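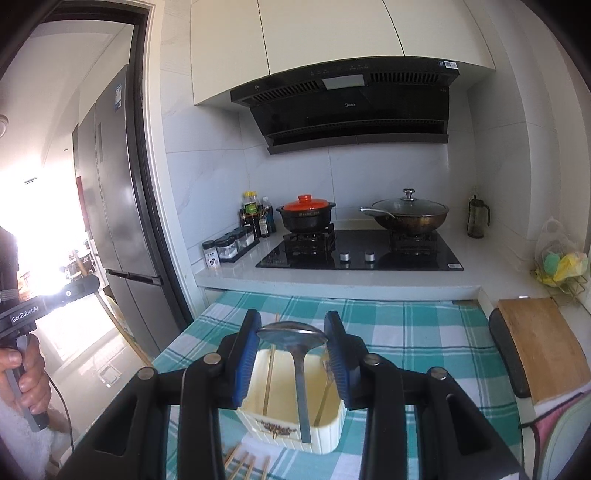

Speaker notes – "Small Items Last: Closing Out a Kitchen Reset"
Hindlow housekeeping session, Saturday, second slot

Slide 1. Scope. The talk covers the last stage of a kitchen reset between rental stays: utensils back in the holder, chopsticks included. Cookware and surfaces were in the first slot. Do not reopen the wok lid discussion.

Slide 2. Numbers from Premville. We logged 496 resets. The utensil stage was left unfinished in 80 of them. Most of those were found by the next guest. Read the figures once and move on – the table is in the handout.

Slide 3. Why chopsticks get left. They are thin, they roll, and on a plaid cloth a light wooden stick is easy to miss at a glance. Checkers look at the stove and the counter first. The table gets a look from the doorway.

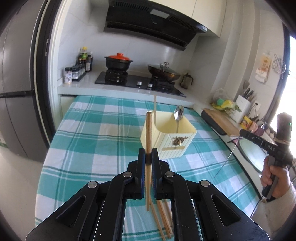

Slide 4. Order of work. Ladle and spoons go in before the chopsticks. A ladle dropped in late pushes everything else to one side. Chopsticks then go in one at a time, upright, thick end up. Pause here for the question about handfuls. Answer: a handful spreads at the rim and one or two end up back on the cloth.

Slide 5. The holder. Rectangular, open top, ribbed sides, emblem facing the room. Leave it on the table until the last stick is in, then move it if the unit sheet says so. The Berge units keep it on the table. The Drendano units keep it on the counter, away from the burners.

Slide 6. The cloth. Clear it before smoothing it. Pulling a cloth straight with sticks still on it sends them to the floor. Check the far corners, where the pattern hides a stick lying along a stripe. 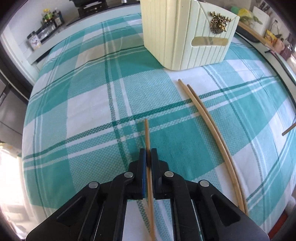 Slide 7. Pairing. Count in pairs against the unit sheet. An odd stick means one is still out – look under the table edge and in the sink strainer. Do not make up the pair from another unit. Lengths differ, and the guest will notice.

Slide 8. Time. Allow 5 minutes for this stage. If the room asks about the larger trial, it covers 625 resets and is still running. No results today.

Questions. Handouts are by the door.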